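How to arrange artificial flowers without buying the kit

Most guides to faux flowers are written by people who sell them, and it shows. You are told you need a "flower prep set," a heat mat, three kinds of foam and a spray that makes polyester smell like a garden. I have done this at home for 7 years and own none of those things except one block of foam, still in its wrapper.

What follows is the method I use for a bunch of stemmed roses and one or two ordinary vases. It takes an evening the first time and much less after that.

What you need

Flowers on wired stems. One bunch of a single kind, plus a few odd ones.
A vase, preferably one you already own.
Wire cutters. Don't use kitchen scissors, you will ruin them.
A damp cloth.
A clear table you can leave messy for a while.

Before you buy

Ignore the phrase "real touch." I have seen it on petals that felt like a raincoat. The Borura catalog lists 848 kinds of stem and describes nearly all of them that way, so it tells you nothing. Look at the leaves instead. Cheap makers put their effort into the bloom and stamp the leaves out flat, with no veins at all. If the leaves hold up from a couple of feet away, the rest usually does.

Thorns are a matter of taste. Some stems come with little plastic bumps on them, and sellers charge extra for this. In a tall vase they are hidden by the other stems, and they catch on everything going in. I wouldn't pay for them.

Step 1. Take the bunch apart

Lay the flowers flat with all the heads at one end. Cut any ties. Stems that were packed together hook onto each other by the leaves, so work from the bottom ends up and don't yank. If a leaf slips off, push it back over its peg. Glue is supposed to help here, but mine turned white and looked worse than the gap.

Wipe the dust off the leaves now, while you can reach them.

Step 2. Bend before you cut

Every stem comes out of the box perfectly straight, and nothing gives away a fake faster. Put a slow curve in each one with both thumbs, and tip the heads so they don't all face the same way. Open a few of the blooms with your fingers and leave others closed.

Only then hold a stem against the vase and decide on length. The usual rule says the flowers should stand one and a half times the height of the vase. I have followed it and ignored it, and I can't say anyone could tell. Cut less than you think – you can always take off more.

Step 3. Start with the big ones

Put the largest blooms in first, at two different heights, and let them lean on the rim. Fill in with the smaller roses, then the buds and tulips, which can stick up or out a little. Greenery goes in last and should spill over the edge. With 4 large heads you can fill a fairly wide vase. People tend to stuff in more and end up with a cabbage.

If you have a second, narrow vase, give it just a few stems. Mixed kinds are fine, whatever the color charts say.
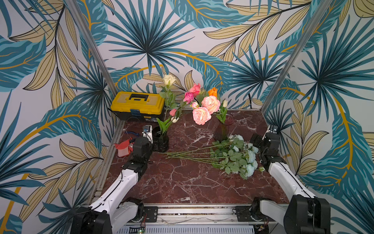
Pale roses laid flat, with a full glass vase and a sparser black one behind. 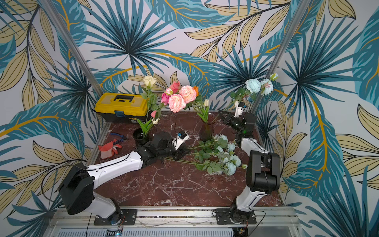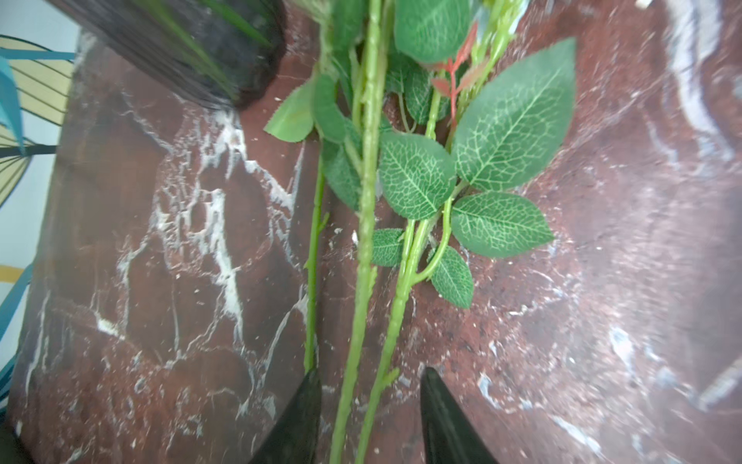

Stems and leaves on the marble.

Step 4. Check it from where people sit

Set the vase where it will live and go sit down. Looking at it from above while you work is misleading, and bare wire tends to show on the side you weren't facing. Turn it, tuck a leaf in, sit down again. Two rounds of this is plenty.

As for upkeep, the cleaning sprays are mostly alcohol and perfume. I tried the Dredia one in April and got the same result from a hair dryer on cool. Keep the arrangement out of direct sun, whatever the tag says about fading – my reds went brown on a south windowsill that was supposed to be no problem.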